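Buying an arm: questions we keep getting

Should we buy the arm first and sort out the simulation later?
We'd say no. Fedari spent February arguing over reach, and a model on a laptop would have settled most of it.

Does the quote cover everything?
Rarely. Ask Wallin, or whoever is selling, for the gripper, mount and training as separate lines. Our last quote had 14 lines and the first draft had four.

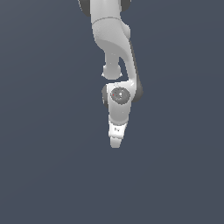
Page last changed: 21st March, A. Sivakumar

Can we trust a simulated arm for planning?
For reach and folded poses, mostly. A render with a plain background and no table tells you nothing about your bench - put your own fixtures in before you sign.

How long until it pays for itself?
The sales sheet said 10 months. Fotis Sotiropoulos reran it with our real hours and got a lot more. Use your own hours.

Is the service plan worth it?
Maybe. Get the response time in writing - "priority" isn't a number.

Who approves the order?
Fotis, for anything on the Zurnent budget.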